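Recording Hand-Held Gripper Demonstrations: Setup and First Session

Jul 31, 2019
By Olesia Skoryk

These steps cover recording by hand with the Fovix gripper. For remote-control recording on the bench arm, use the Arkgate guide instead. Both produce files the Zolmont trainer can read, but the two types should not be mixed in one folder.

Before you start

Charge the gripper and clear the storage card. Check the finger pads for lint and wipe them with a dry cloth. A pad that has started to lift at a corner should be replaced before the session. Close the fingers fully, open them fully, and confirm that the width reading returns to zero on the second close. If it does not, run the zero routine from the Device menu.

Fix the marker cards before anyone picks up the gripper. Each card must be flat, and its printed pattern must face the work area. Glossy lamination causes dropouts under ceiling lights, so print on matte stock. Once the map pass has been recorded, a marker that gets bumped means a new map pass.

Two people are needed. One holds the gripper and performs the task. The other resets the objects, calls the start and stop, and keeps the log.

Recording the map pass

Hold the gripper at chest height and press Record. Walk slowly along the long side of the table, then back, keeping the fingers pointed at the work surface. Tilt up once at each end so that the walls and ceiling fixtures are picked up as well. Blank white walls give the tracker very little to hold on to; window blinds give it too much of the same thing. Furniture between the two usually solves the problem. 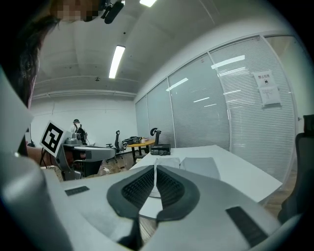

Page last changed: September, by Nabila Lubis (pad check added)

With paper on a white tabletop, the edges of the sheets are hard to pick out at low exposure. Raise the exposure one step and record a short test before committing to a full set. Chairs can stay where they are provided they do not move between the map pass and the last demonstration.

Recording the demonstrations

1. Start with the fingers open and the gripper held still for 2 seconds.
2. Approach the object from above at a steady speed. Do not correct the path with the wrist at the last moment.
3. Close until the pads make contact, then stop squeezing. Over-squeezing bends thin objects and teaches the policy to do the same.
4. Carry, place, open, and withdraw straight up.
5. Hold still again until the second person calls stop.

Keep your free hand away from the objects. If you drop something, finish the clip and mark it F in the log. Do not pick the object up and continue in the same clip.

Vary the start position between clips. Ihor Tymoshchuk's first set for the Figueroa task had every sheet starting at the same angle, and the trained arm missed any sheet that was rotated. The repeat set used 11 start positions and did not have this fault.

Checking the files

Open the session in the viewer and look at the tracking line. Gaps shorter than five frames are filled automatically. Discard any clip with a longer gap. A session folder is limited to 2,000 clips, after which the trainer refuses to index it.

Send rejected clips and the log to Zsófia Csizmadia before deleting anything from the card.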